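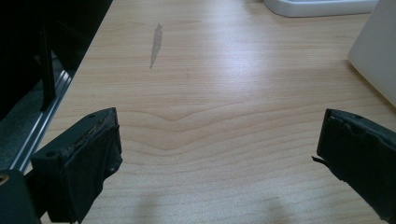
tenmil_offset wrote:
Before anyone votes on Gastier or Atallah, what does the $3000 cover? If it's hardware alone, the budget is already wrong. Pads, cables and calibration time all come out of somewhere.

shimstock wrote:
Hardware and first-year consumables. Bench, rails and PC are already paid for. Quotes so far, ex tax:

Gastier pair of hand-held grippers, $1835, 9 weeks lead
Atallah pair, price on application, still waiting

The remainder goes to finger pads and spare cables. We plan to run 3 operators per pair. My pad allowance assumes replacement each June and that is the line I trust least.

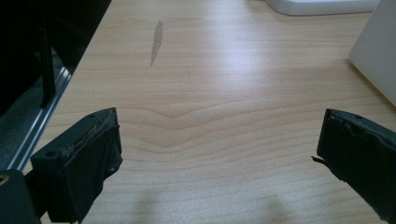
Freight isn't in the quote either. Gastier ships from Plarley and wants the carrier booked by the customer. I've left it in contingency for now.

tenmil_offset wrote:
Annual replacement is optimistic. Budget pads by hours of use, not by calendar. Edges fray first, then the facing lifts and your contact geometry is no longer what you calibrated.

kerf_and_burr wrote:
Disagree on urgency. A frayed top edge is cosmetic if the inner face is sound. We ran ours well past that at Skokow with no measurable change in grip width. Buy the pads in bulk, sure, but don't let it decide the vendor.

tenmil_offset wrote:
Your parts were rigid blocks. Thin-walled plastic is a different load case. A loose flap catches on a rim.

shimstock wrote:
Ours is mostly light packaging: cartons, open tubs, lids with latches. Two-handed work at a single table.
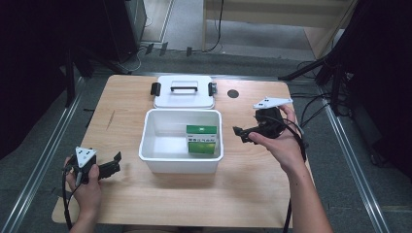 So I need both units of a pair serviceable at the same time, and one spare set of fingers per side. Tethered is fine. I'd sooner pay for spare cables than for batteries.

kerf_and_burr wrote:
Then ask Atallah whether fingers are sold singly. Gastier only lists them as a set with the bracket, or did last time I looked.

shimstock wrote:
Will ask. Revised sheet goes up once I have their price in writing.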